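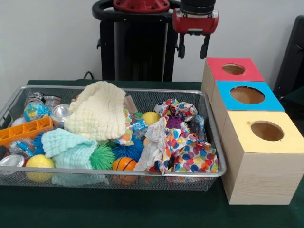 A wire-mesh tray and three light wooden boxes on a green cloth.

Envelope filter

An envelope filter is an audio effect in which the cutoff frequency of a filter is controlled by the loudness of the incoming signal. It is most often met as a pedal for electric guitar, bass guitar or electric piano, and is also known as an auto-wah, an envelope follower or a touch wah. The terms are not used consistently. Some makers keep "auto-wah" for units in which the filter is moved by a low-frequency oscillator, while others apply it to any wah effect that works without a foot treadle.

Principle of operation

The input signal is divided into two paths. The first passes through the filter and on to the output. The second, usually called the sidechain, is rectified and smoothed to produce a slowly varying control voltage that follows the level of the playing. This voltage moves the cutoff or centre frequency of the filter. A hard pick stroke drives the filter further than a soft one, and as the note dies away the filter returns to its resting position.

Smoothing is a compromise. If the control voltage is smoothed too little, it retains traces of the audio waveform and the filter flutters audibly, particularly on low notes. If it is smoothed too heavily, the filter lags behind the player and fast passages lose their definition. Many circuits use separate time constants for attack and decay.

The filter itself may be low-pass, band-pass or high-pass. Band-pass designs come closest to the sound of a treadle wah. Low-pass designs keep more of the fundamental and are generally preferred by bass players.

Controls

The most common control is sensitivity, sometimes marked "gain" or "threshold", which sets how strongly the filter responds to a given input level. A resonance control, also marked "Q" or "peak", adjusts the emphasis near the cutoff frequency. Range switches shift the whole sweep up or down to suit different instruments. A direction switch, where fitted, reverses the sweep so that the filter closes when a note is struck and opens as it fades.

Blend controls, which mix the filtered and unfiltered signals, are more common on units intended for bass.

Circuit types

Analogue envelope filters differ mainly in the component used to vary the filter. Optical designs pair a light source with a light-dependent resistor. They are valued for smooth movement, although the recovery time of the resistor limits how fast the filter can close. Other designs use field-effect transistors or operational transconductance amplifiers, which respond more quickly but need closer attention to signal level if distortion is to be avoided.

Digital units calculate the envelope and the filter in software. The Kurano, a desktop processor, offers 16 stored settings and 6 filter shapes, with a separate input for an external trigger. The Flomus, a small analogue pedal designed by Jana Schmieder, has only two knobs – sensitivity and resonance – and two internal trimmers for the attack and decay times.

Position in the signal chain

Because the effect depends on differences in level, it is usually placed early in the chain, before any compressor or overdrive. Compression narrows the dynamic range and leaves the sidechain with little to follow. Distortion placed after the filter gives a thicker, more vocal sound. Placed before it, distortion supplies more harmonics for the filter to act on, but flattens the response to touch.

A few pedals avoid the difficulty by taking the sidechain from a separate jack. The clean instrument signal then controls the filter while the processed signal passes through it.

Playing technique

Results depend to a large extent on the player. Short, detached notes allow the filter to return fully between strokes, whereas chords and sustained passages tend to hold it open. In her teaching notes for bass, Renata Maldonado recommends setting the sensitivity so that only accented notes reach the top of the sweep. Clémence Gaillard, writing on the electric piano, advises a lower resonance setting for chords.

See also

Wah-wah pedal
Voltage-controlled filter
Talk box
Dynamic range compression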